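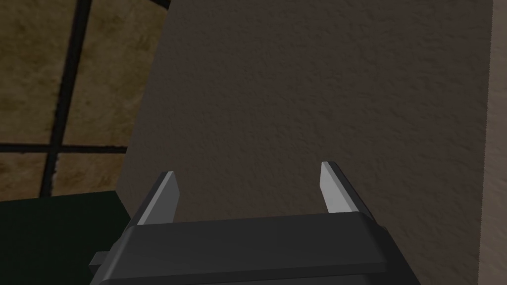
Re: [mendo-history] Plaster in the old Mendo station hall

Gerrit, all —

quick one, typing this between trains so sorry for the mess.

Gerrit Kruger wrote:

> Went through the hall again with Van der Merwe's notes in hand.
> He has the north wall down as original, 1908, lime over brick.
> I'm not convinced. The finish by the ticket window feels too hard
> to me, more like cement. Does anyone have the repair records?
> Also, are we still saying 50 for the walking tour or is that
> the old number?
>
> Gerrit

Don't have the repair records, no. What I do have is the station master's letter book, the second one, and there's a grumble in it about damp "behind the ticket office" and a plasterer who wanted paying twice. No year on the page but it sits between two letters from November and the handwriting is the later man's. So a patch at least. Could be your hard bit.

Van der Merwe never went in, by the way. He worked off the drawings — says so himself in the foreword. I'd trust him on dates for the building and not much on surfaces.

Please don't go scraping at it. If you want to test, take a crumb from the gap under the bench, there's plenty there allready, and put it in an envelope with the spot written on. Lime fizzes in vinegar but so do other things so it won't settle much.

Tour: 50 is the old number. It's 13 per group now, 2 groups, the stairs won't take more. Whoever has the sign up sheet please change it, I've asked before.

Will scan the letter book pages tonight if the scanner behaves. The PDF will be big, tell me if your mail bounces it and I'll print you a copy.

One more thing — who has the key to teh side door?

Lesego Pretorius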